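Petance gripper kit for hobby arms: two months on the bench

I bought the Petance two-finger kit in October, after putting it off for most of the year, and I've now had it on my home-built arm long enough to feel I can say something useful about it.
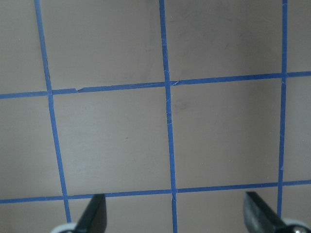 My arm is a Vostholm base with a good many of my own parts bolted on, so I expected a fight getting the gripper to fit. It took one evening. The adapter ring lined up with my wrist plate, the cable was long enough (bless them for that!) and the only thing I had to go out and buy was a pack of slightly longer screws. The instructions run to 16 pages and I used maybe four of them.

What I like best is how wide the black fingers open. My old gripper could barely get around a spool of thread, and I used to spend whole Saturdays nudging the thing into place. I do all my testing over a grid of blue masking tape on the bench, calling out squares to myself like a bingo host, and the arm now goes where I send it often enough that I've stopped hovering over the power switch. My longest run so far was 297 pick-ups with 7 drops, most of them a slippery little plastic bottle cap I should have retired long ago.

Now the grumbles. The finger pads pick up dust like you wouldn't believe - I wipe mine down before every run. The motor whines when it holds a grip for more than a minute or so, and my dog leaves the room. And at $297 it isn't cheap, when the Kao kit costs a good bit less and would probably do fine for light work.

Would I buy it again? Yes, and I'd order the spare pads at the same time to save on shipping.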